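食器・テーブルまわり掲示板 > 布もの > グレーの布を敷くか、敷かないか

1 mugicha_ya
引っ越しを機に食卓まわりを少しずつ替えています。
グレーの布は縁に濃いめの帯が付いたもので、Guérinの店で1,208円でした。皿は白い縁に灰青の内側で、斜めの線が交差した菱形っぽい柄が入っています。
台が黒に近い色なので、布を全面に敷くか、端に寄せて台を見せるかで迷っています。 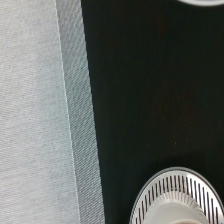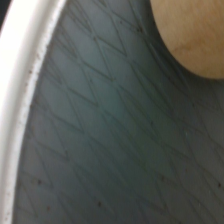
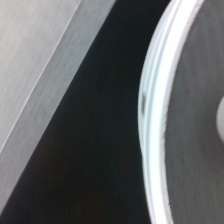

質問です。綿の布を台に敷いて使う場合、最初に一度洗ってから使ったほうがいいですか。

2 北側の台所
先に洗うのをすすめます。綿は最初の洗濯で縮みが出やすいので、寸法を決めて敷くなら水を通してからのほうが後で困りません。表示が40度までならその範囲で、脱水は短めにして、形を整えて干してください。縁に別布が付いているものは本体と縮み方が違うことがあるので、半乾きのうちに縁をまっすぐ引いておくと波打ちが減ります。

3 mugicha_ya
>>2
ありがとうございます。表示は40度までです。週末に洗います。

4 tako_8
黒っぽい台なら敷かないで皿だけ置くほうが好きです。白い縁は暗い色の上に直接置いたほうが輪郭がはっきりします。グレーを間に挟むと全体がぼんやりする。

5 さじ加減
>>4
昼間はそうかもしれないけど、夜の電球の下だと暗い台に白い皿はコントラストが強すぎて、毎日だと目が疲れます。うちも濃い色の食卓で、結局グレーの布に落ち着きました。
それに直置きは高台で台に傷がつきます。

6 tako_8
>>5
傷は高台を紙やすりで整えれば済む話では。目の細かい耐水ペーパーを濡らして軽く当てるだけです。布を毎週洗う手間のほうが大きいと思う。

7 さじ加減
>>6
一枚ずつ整えるのが手間でないなら、それでいいです。うちは皿の数が多いので布にします。

8 ernomdale在住
布を敷く敷かないの前に、食卓の大きさと何人で使うかを書いたほうが答えやすいです。

9 mugicha_ya
>>8
書き忘れました。普段は二人、金曜の夜だけ四人になります。台は壁につけていて、長い辺の片側しか使いません。四人のときは手前に引き出します。

10 ernomdale在住
それなら全面に敷くのはやめたほうがいいです。引き出すたびに布がずれます。
幅40センチくらいの帯にして、手前の辺に沿わせるか、真ん中に一本通すか。片側しか使わないなら手前でしょう。

11 北側の台所
>>10
手前に沿わせると、立つときに服で引っかけませんか。前に一度それで汁椀を落としました。台の端から指三本ぶんは内側に入れたほうがいいと思います。

12 ernomdale在住
>>11
それは確かに。内側に入れる前提で。

13 hakobune
布の縁に濃い帯があるなら、帯の線を台の辺と平行にきちんと合わせるかどうかで見え方がかなり変わります。無地だと少し斜めでも気になりませんが、縁取りがあると数ミリのずれでも目につきます。
滑り止めは網目のシートを布より一回り小さく切って下に。Ellicoの薄いのを使っていますが、端が透けて見えることはないです。

14 tako_8
シートまで敷くのか。

15 hakobune
>>14
シートは敷きっぱなしです。布だけ外して洗います。

16 mugicha_ya
滑り止めは考えていませんでした。濃い色の台に網の跡が残ったりしませんか。

17 hakobune
>>16
塗装によっては残ります。長く置いた上に熱いものを載せると貼りつくことがあるので、月に一度は剥がして拭いてください。心配なら薄いフェルトでも止まります。効きは少し落ちます。

18 さじ加減
柄の話も少し。皿に斜めの線が入っているので、布は無地に近いもので合っていると思います。チェックやストライプだと線どうしがぶつかります。
Solène Massonの本に、柄のある皿の下は「近くで見れば織り目がわかる程度の布」がいいと書いてあって、うちはそれで選んでいます。

19 tako_8
>>18
その本は読みましたが、明るい木の食卓が前提の写真ばかりでした。黒い台には当てはまらないと思う。

20 さじ加減
>>19
後ろのほうに濃い台の例も載っています。二つだけですが。

21 plerk_port
Plerkedportの雑貨市で似た縁取りの布を買ったことがあります。縁の縫い目が白い糸だったので、しょうゆが付くとそこだけ残りました。気づいたらすぐ水でたたいておくこと。乾いてからだと縫い目の中に入って取れません。

22 北側の台所
>>21
台所用の中性洗剤を綿棒で縫い目に置いて、十分くらいしてからぬるま湯で流すと薄くなります。漂白剤はグレーのほうが先に抜けるのでやめたほうがいいです。

23 mugicha_ya
洗って干しました。縦が少し縮んで、幅はほとんど変わらず。縁は引いておいたので波打っていません。
今は端から指三本内側、手前に沿わせて敷いています。滑り止めはフェルトを買うつもりです。
昼は布なしもいいなと思ったので、朝と昼は外して、夜だけ敷くことにします。

24 tako_8
昼だけでも外すならいいと思います。

25 ernomdale在住
四人の日は布を外してから台を動かしてください。載せたまま引くと角がよれます。

26 mugicha_ya
>>25
そうします。あと、同じ布をもう一枚買うか迷い中です。洗い替えがないと毎日は無理そうなので。

27 hakobune
買うなら早めに。同じ色名でも時期が違うと濃さが少し変わります。二枚を交互に使って、一緒に洗うと色の差が出にくいです。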